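Teltov Grasp Planner: Frequently Asked Questions

Soft things on tabletops are our favorite problem, and the planner is built around them.

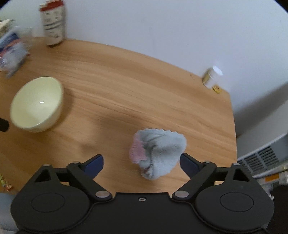

Marion Ogilvie wrote in to say that her first week with the planner went into tuning the wrong thing: she kept raising the grip force when the approach angle was what needed work. Thanks, Marion! The angle question now comes first.

How do I set the approach angle?
Open the planner panel and drag the angle slider while the preview runs. For a crumpled cloth, start at 58 degrees and aim at a fold (folds give the fingertips something to close on). It's a lot of fun to watch the candidate grasps reshuffle as you drag.

Does it need a model of the object?
No. It works from the segmented surface, so a cloth can lie any way it likes. Rigid things such as bowls and cups go in as obstacles unless you pick one as the target.

How many candidates does it score?
The default is 1000 per plan. You can drop to 170 on a slower machine and still get good results on small cloths.

Why does the planner stop and replan?
The surface moved more than the drift limit between two updates. Raise the limit in the config file, or turn on tracking, which arrived in version 2 and which we love.

Where do I report a bug?
Send the plan log to Habibur Nanayakkara through the Gikadar tracker.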